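Can a city council pass a temporary budget without the mayor's signature?

Posted by Ayantu Jemal in Local Government

Hello everyone. I moved to Clukton three years ago and I try to follow the council meetings, but I am lost with this one. Our budget was not approved in time, and on Monday the council voted for a temporary budget that keeps the offices open until December. The mayor said she will not sign it. The council president said it does not matter. The library is already posting shorter hours on its door. Who is right? And do the city workers get paid in the meantime? My sister-in-law works in the permit office and nobody there could tell her.

Meinrad Oberholzer

It depends on your city charter, so please read that before you trust any of us. In many cities the mayor has three possibilities with an ordinance: sign it, veto it, or do nothing. If she does nothing, it often becomes law after a fixed number of days. "I will not sign" is therefore a different thing from "I will veto," and I would look at which words she used in writing.

If she vetoes, the council usually needs a larger majority than the first time. Look at how the members voted on Monday and compare it with the number in the charter. Also check if the temporary budget was passed as an ordinance or as a resolution — in some charters a resolution does not go to the mayor at all. The city clerk must be able to tell you this on the phone.

About the salaries, I do not know. Union contracts can change the situation.
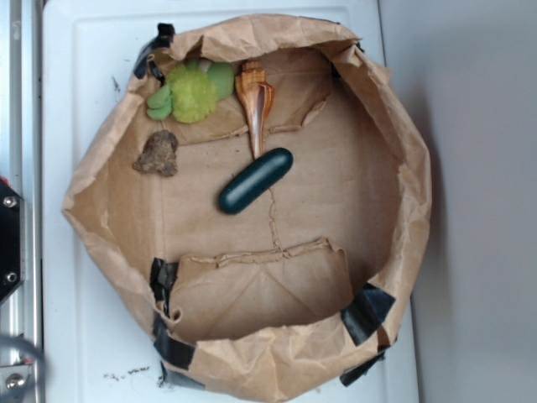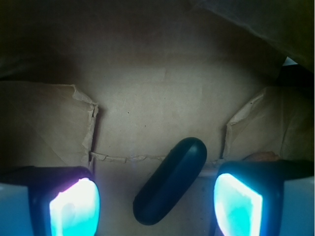
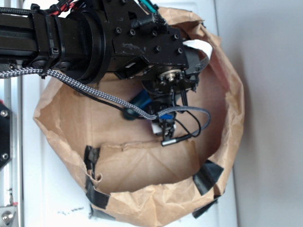 One more point, which I forgot in my first version. Ask the clerk for the date when the text was delivered to the mayor's office. The days are normally counted from the delivery and the vote itself does not start them. In my town we lost a week of arguing over this.

Teodor Coman

They always get paid in the end. Last time in our city it was 348 employees and all of them got the back pay. It's theater before the election.

Rhonda Sawatzky

Teodor, back pay is not automatic everywhere, so I would not promise that to her sister-in-law. She should ask her union representative or the payroll office, and ask by email so she has the answer in writing. Meinrad is right about the clerk. Go before 3 in the afternoon, ours closes the counter early.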